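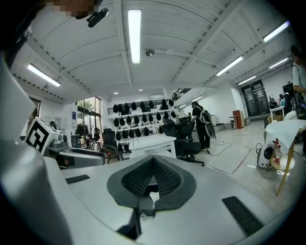 3rd January — second day back

My arms are toast! Vinzenz Marti wants 600 demonstrations for the drawer task before we train anything, and guess who has the steadiest hands (allegedly me). You hold one gripper in each hand, do the job, put everything back, do it again. The marker cubes give us where each hand is, so the policy can learn from the motion without a robot being there for the recording.

Fabian Auer and I had a small argument over lunch about speed. He says go slow so the tracking stays clean, I say nobody opens a drawer like that at home and the policy will come out sleepy. We settled on 30 slow ones and 30 at my own pace, trained separately, and then we'll compare. 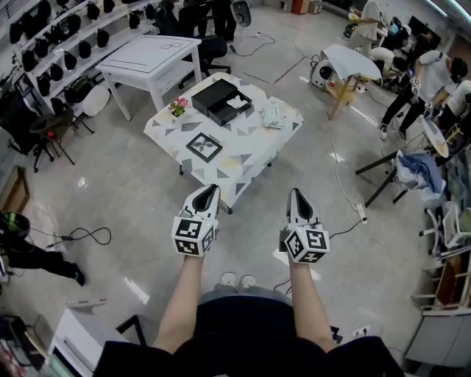 The August model, the one we called Larero, was fine at pulling drawers but hopeless with tissues. It got 4 tries out of 30, and I still think that's down to our data — we hardly ever moved things on the table between takes. So now I shift something every 7 takes and write it in the log, which is boring but okay.

Must ask Vinzenz about longer cables. Also buy wrist tape.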